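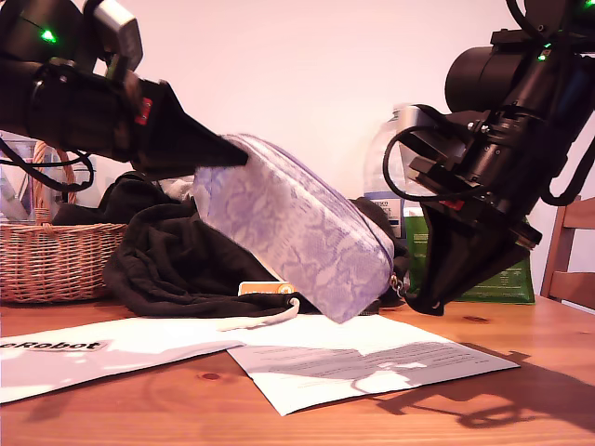
Fig. 1. Patterned pouch, lavender and white.

Lecture 4: Fractional ownership of holiday homes

In a fractional scheme the buyer receives a share of the property itself, with a deed. In a timeshare he often receives only the right to stay. Please keep these two apart in your homework.
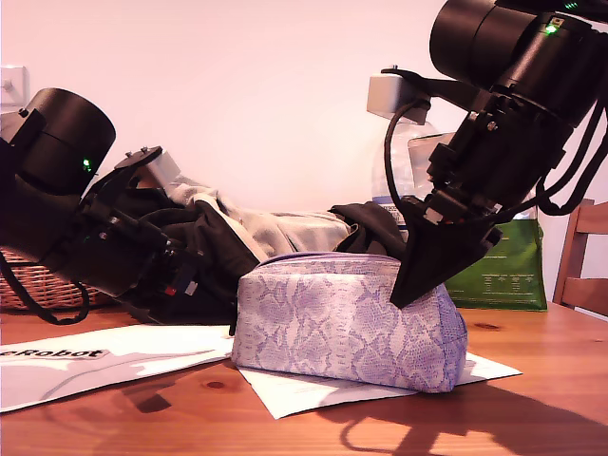
Our case is the Camimley residence, with 20 owners. The yearly fee covers cleaning, repairs and insurance. Read the contract by Estela Tapia before December, especially the part about resale.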